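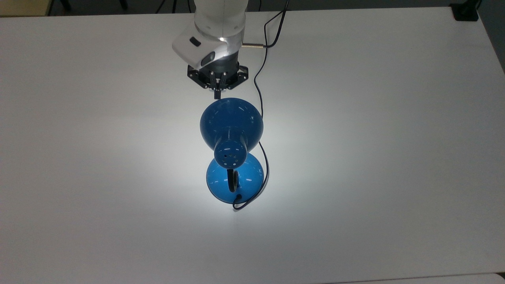 The lamp amnesty is back

2 min read

Clocks go back soon, and with them comes the yearly discovery that half of Cedelow has been reading by the light of the fridge. Last August we asked what you had lurking in cupboards and were offered 70 desk lamps, most of them by people who wanted them gone before tea.

So the swap runs again in the Trerkton Road hall, on the shelf by the kitchen hatch. Bring a lamp, take a lamp. Bring one and take none and you will be thought well of. Rochelle Benavides will test plugs and change fuses while you wait, and asks that you don't stand over her while she does it.

A few requests from last time. Please take the old bulb out and carry it separately. Please don't leave shades on their own, as we still have six and they have begun to look settled. Anything with a frayed flex goes to the tip, however fond your aunt was of it.

Blue, I'm told, is the colour to have this year. Mei Calloway has been after a blue one for her sewing table and has made this known at every meeting, including the one about drains.

Leftovers go to the Lindgren Street study room in the new year.

Recent items
Drains: the second meeting
Apples, free, please
Who has the long ladder?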